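Filed under: Workshop & Home > Surfaces

Looking after painted and laminate worktops

White surfaces show wear sooner than dark ones. Most of the marks are surface deposits and come off without abrasives. Work from the mildest method upwards and stop when the mark has gone.

Daily cleaning. Wipe with a damp microfibre cloth and a drop of washing-up liquid, then dry with a second cloth. Standing water at a joint will lift the edging and swell the board underneath.

Grey scuffs. Usually rubber or soft plastic from the feet of boxes and small appliances. A pencil eraser removes most of them. For the rest, use white spirit on a cotton pad on laminate only. On paint, test the underside first.

Ink and marker. Isopropyl alcohol, applied to the cloth. Work inwards from the outside of the mark. Yellowing left behind by old ink is permanent.

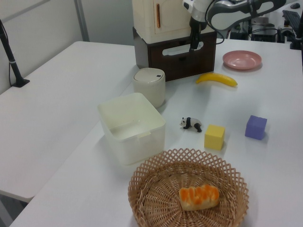 2 min read

Adhesive residue. Warm with a hairdryer for 30 seconds and roll the glue off with a thumb. Use a plastic scraper held flat. Vunell and Plivus both sell one with a replaceable blade; an old bank card does the same job.

Fine scratches in paint. Wet-sand with 3000 grit, using light pressure and plenty of water. Anything coarser, such as 900, leaves a haze that has to be polished out afterwards. Do not sand laminate. The printed layer is thin and cannot be restored.

Wooden boxes and trays. Fit felt pads under anything that is slid across the top. Brush the pads out monthly, as trapped grit scratches worse than bare wood. Replace them when they harden.

Clamps. Put a scrap of card or thin cork under each jaw. Tighten until the fitting stops moving, then no further. Check again after a day, when the packing will have compressed.

Loose edging. Iron-on strip can be reset with a dry iron on a medium setting through baking paper. Press with a block until cool.

Last revised July 2018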